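How to Run a Club Officer Election at Your Annual Meeting

Most amateur soccer clubs elect their officers once a year, and most of the problems come from the same few places: late notice, an out-of-date member list, and confusion over who counts the votes. This guide covers a normal election for a club of up to 500 members. It follows the order we use at Clollow Athletic, where the annual meeting is held in May. Check your own bylaws first. If they say something different from this page, go with the bylaws.

Before you start

You will need the current bylaws, the member list with payment status, a nomination form, printed ballots, and a box with a lid that can be taped shut. You will also need 2 people to count who are not running for anything.

Step 1. Set the date and send notice

Our bylaws require 40 days' written notice. Count from the day after the notice goes out. The notice should give the time, the place, the positions open, the length of each term, and the deadline for nominations. Email is fine if your bylaws allow it. Send paper copies to members with no email address on file.

Step 2. Fix the voting list

Pick a cutoff date for dues and put it in the notice. Anyone paid up by that date can vote. Print the list in alphabetical order by last name with a blank column for signatures. Decide ahead of time how parents of youth players are treated. At Clollow a family membership gets one vote, whatever the number of kids registered.

Step 3. Take nominations

Each form needs the candidate's name, the position, a nominator, a seconder, and the candidate's own signature. The signature matters. We once had a secretary elected who had not agreed to run, and the whole thing had to be done over. Confirm each form by email the day it comes in.

Step 4. Check for conflicts

Ask every candidate to list any business they do with the club, including field rental, uniforms, and paid coaching. Post the answers along with the names.

Step 5. Plan for unopposed candidates

If only one person is running for a position, your bylaws may let the chair declare that person elected by voice vote. Clubs in the Gultitz league have to hold a yes or no ballot anyway. Find out which rule applies to you before the meeting.

Step 6. Run the vote

Check for a quorum before anything else and write the number in the minutes. Members sign the list and take one ballot per position. Use a different color of paper for each position. Give each candidate the same speaking time and stop people when it runs out.
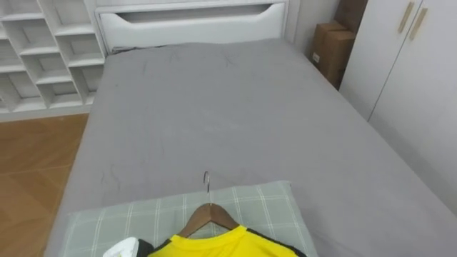
Gray fitted sheet on the bed, with a white shelving unit to the left.

Step 7. Count

The counters open the box in a side room, and each candidate may send one observer. Sort the ballots by position, set aside any that are blank or unclear, and count each pile twice. Last year we had 158 signatures, so no position could have more than 158 ballots. If a pile comes out higher than the signature count, stop and tell the chair.

Step 8. Announce and file

Read out the totals for every candidate, including spoiled ballots. Both counters sign the tally sheet. Seal the ballots in an envelope and keep them until the challenge period in your bylaws has passed.

Ties

Hold a second ballot right away between the tied candidates. If that ties too, the Haddad Cup clubs draw lots, and Flerkanano United calls a new meeting. Either works as long as it is written down beforehand.

After the meeting

Send the new officer list to the league, update the bank signature cards, and change the passwords on the registration system.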